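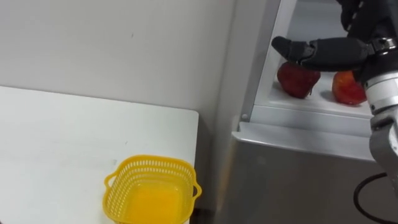 # The Basket

The yellow basket had come from a hardware store in Utport, and it had held clothespins for most of its life. After the dryer was put in, it moved to the kitchen. It stood on the white table next to the refrigerator and waited to be filled.

She was cleaning out her aunt's house. The aunt had gone to live in Lastlow, in an apartment with one burner and a window over the river, and she had left the kitchen for last. The agent wanted the place empty by four. There was a note on the counter in her aunt's square printing. It said: take what will spoil, leave what won't, the salt is mine.

She had already done the door shelves and the drawers. The mustard went, and the jar of pickles, and a carton of milk that she poured down the sink without smelling it. What remained was the fruit, two red ones on the white shelf. She had left them on purpose, and now she stood there with the cold coming out around her knees.

Her aunt used to keep fruit that way all the time. It was never in a bowl or a bag. When she was a girl and stayed over in November, there would be something red on the shelf at night and something red on the shelf in the morning, and she believed for a long time that it was the same fruit and that it lasted forever. She was not allowed to touch it. It was for company. Company was a man from the Jeseck ferry office who came twice a year and ate standing up.

The agent called. He wanted to know if the refrigerator was staying.

"It's staying," she said.

"Does it run?"

"It runs."

He said the buyers had offered 60 dollars for the table too, and she said they could have it for 50 if they didn't mind the scuffs. He didn't know what to say to that. He told her he would write down 60.

She put the phone in her pocket. The drive to Lastlow took two hours, and there was a stop halfway, at Somboon, where they sold coffee and had a bench outside. She thought she might eat one there. Then she thought her aunt would ask how many there had been, and she would have to tell her.

She held the basket by one of its little handles and set both pieces of fruit in the bottom. They rolled to the same corner. She put the salt in beside them, and the note, folded once. Then she pulled the plug from the wall, left the refrigerator door open so it would air out, and carried the basket to the car.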